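Keep the Office Towers

by Cecilia Odoi

Most people I know would not open a desktop computer. They will change a tire, patch drywall and take a sink trap apart on the kitchen floor, but the black box under the desk stays shut until the day it goes to the recycler. I think this is a mistake, and an expensive one. The plain office tower is one of the easiest machines in a building to repair, and we throw it out as if it were sealed in concrete.

I keep the computers running for a small shipping office in Asby. We have 79 desks and most of them have a tower. When I started, the rule was that any machine with a fault was replaced. A bad drive meant a new computer. So did a bad memory stick. The old ones went into a closet, and every November a truck came for them.

I began taking the covers off. With the case on its side and the panel removed, you can see how few things there are to deal with.

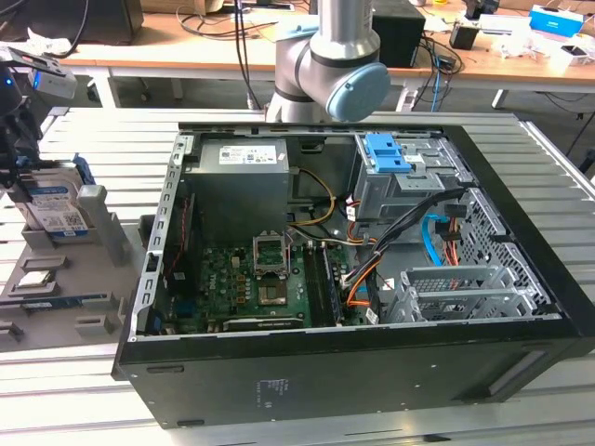

Do you need training to replace parts in a desktop?
Not for the common jobs. Memory and drives are held by clips or a few screws, and the connectors are shaped so they go in one way. Turn the computer off, unplug it, touch bare metal on the case before you reach in, and read the service manual for your model. Leave the inside of the power supply alone. The processor needs more care, mainly for its socket, and I would let a beginner start with something else.

The usual argument against repair is time. A technician's hour costs money, the argument goes, and a new machine comes with a warranty. Sewwandi Karunaratne, who runs our budget, made that case to me and made it well. What she left out was the time it takes to set up a new computer. Somebody has to unpack it, load the software, move the files and get Skedbridge to print labels again. That is most of an afternoon. Adding memory takes me less time than making coffee.

It also matters how the box was designed. The good office cases were made by people who expected them to be opened. The cheap ones were not, and you find that out with a bleeding knuckle.
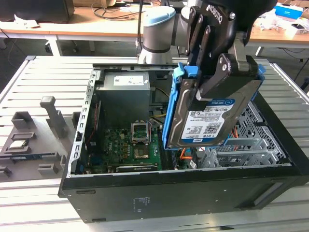
My own preference is to judge a case by its drive bays before I look at anything else. Processor speed is on the spec sheet and anyone can compare it. How the drive is mounted is usually left off. I want a plastic caddy, bright blue like the one around that WD Blue drive, so that I can find it at once and know it is a part I am meant to handle. I have worked on towers where the drive was screwed in behind the power supply, and I will not buy those again.

Storage is where the repair argument is strongest anyway. A one-terabyte drive is plenty for somebody who writes invoices. If it fails, you replace it and restore the backup. If there was no backup, a new computer would not have saved you either.

There is a second habit I would push on anyone who tries this, and that is laying parts out. Give each one its own place before you start. A tray with dividers is best, but a muffin tin will do for the screws. Nhyira Acheampong, who helps me with the bigger jobs, once spent an evening looking for a memory stick that was in his shirt pocket. We now put every part down in the same spot every time.

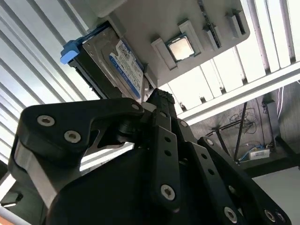
The processor gets the most protected spot, and nothing is ever stacked on top of it. Drives go down flat with the label showing, so I can read the model without picking them up. Memory sticks are kept apart from each other. I write the machine's number on masking tape and stick it next to the parts, and I don't start on another machine until that one is closed.

I don't claim every old tower is worth saving. Some are too slow for current software, and some have boards that fail in ways I can't trace. Those I strip for parts and send off. Last year that came to 2 machines out of the whole office. The rest are under desks, with their covers back on, doing the same work they were bought for.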